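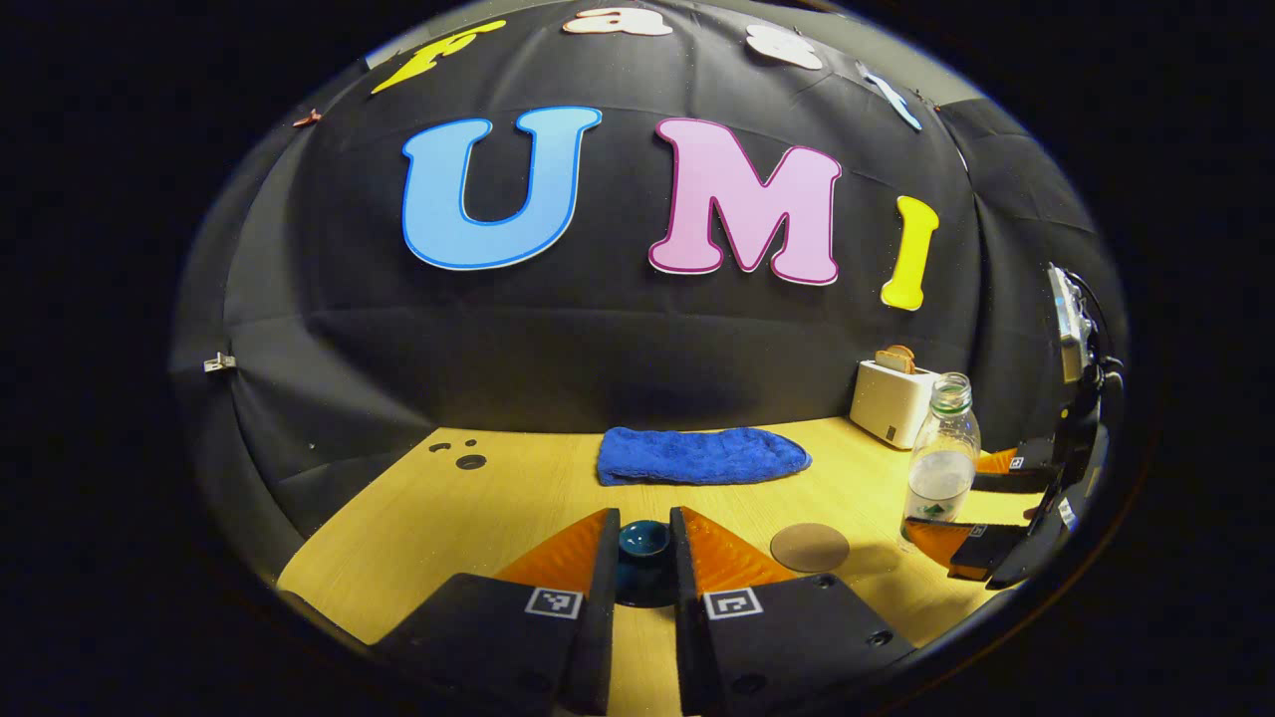

Bottle refilling (household)

Bottle refilling is the everyday practice of putting drinking water back into a used bottle, most often a single-use plastic one, from a cup, jug or tap. Done in kitchens, offices, classrooms, break rooms. In the Sirkadby area the cup method is called "topping" and the person doing it "the topper" -- origin unclear.

Equipment

Very little needed. A bottle, a cup, a flat table. A towel is usual, terry cloth by preference as it soaks up more than a flat-woven dish cloth. Coasters are used for parking the cup between pours. Cork, leather, felt, anything round and flat. The towel is normally kept folded until there is a spill, though some households spread it out first and work on top of it.

Caps come off before pouring and tend to get lost. On many bottles the lower ring of the cap stays behind on the neck after the first opening; it is the tamper band, and it can be left where it is. Does not affect pouring.

Pouring from a cup

The neck of a drinks bottle is narrow and a cup rim is wide, so the stream has to be kept thin. Tip slowly, rim close to the opening. Paper cups are easier than mugs becuase the rim can be pinched into a spout.

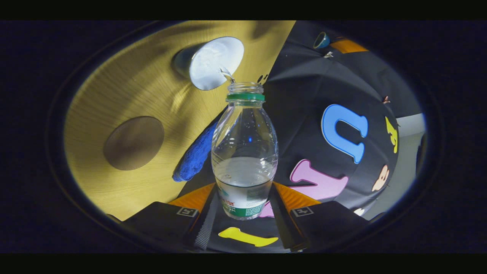

The bottle is held low down, near the base, where a squeeze is less likely to push water up and out the neck. Thin-walled bottles are the worst for this. Stop at the shoulder. Filling to the brim makes the cap hard to put on without a spill.

Funnels are the obvious alternative. Rowena Sebastian, in her booklet Small Kitchen Jobs (Sarkstead, 171 pages), gives them 2 lines and says a steady hand is quicker to wash. Nermin Keskin disagrees and recomends a funnel for anyone under ten.

Drying and storage

Bottles that will not be used again the same day are emptied and stood upside down, cap off. Labels left on the bottle go soft and slide; soaking in warm water takes most of them off. Keep away from toasters and other plug-in appliances when pouring, wipe the table after.

Cleaning

Rinse between fills. Soap and a bottle brush if it has held anything but water. Single-use bottles scratch easily inside and get thrown out sooner than hard ones -- Keskin's rule is three days, Sebastian gives no figure.

In schools

Topping was a table game at the Guzmán school fair in January. Two players, one cup each, first to the shoulder wins, spills lose a point.

See also: Coaster, Dish towel, Funnel, Paper cup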